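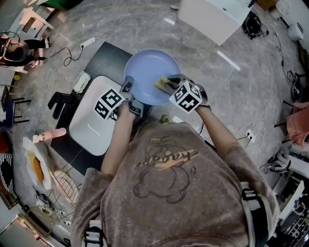

Treltlow grippers – sink trials, gallery

Work from the bench sessions comparing the two hand-held grippers, Noson and Vevik, on kitchen tasks. Dishwashing was chosen as the main test: curved rims, soft tools and a basin with rounded corners are hard on a narrow jaw.

Sponge and plate
The right gripper clamps a small yellow sponge against the plate rim while the left stays clear, its jaw pointing in over the sink. Rim contact is the part of the task we score most strictly. If the sponge rolls in the jaws, the run is marked down even when the plate gets a full pass.

Marker cubes
Each gripper carries a white cube with black fiducial patterns. Pose is solved from whichever faces the cameras can see. At the sink the usual trouble is the forearm crossing the line of sight, and a lost cube costs more data than a dropped sponge. We now check both cubes before each run and re-seat them if they have shifted by 2 mm or more.

Colours
White basin, dark countertop, pale plate. Glossy white gave the exposure control some grief in the first sessions, so gain is now fixed at the start of the day.

Numbers so far
918 runs logged, 98 of them discarded for tracking loss. The discards are kept in a separate folder with the calibration files.

Still to do
Matěj Halás is rewriting the jaw-width calibration for the Ortuño controller – the current one drifts near full closure. Cutlery and lidded containers are planned for July, with the same scoring sheet.

Page updated 23/06/2019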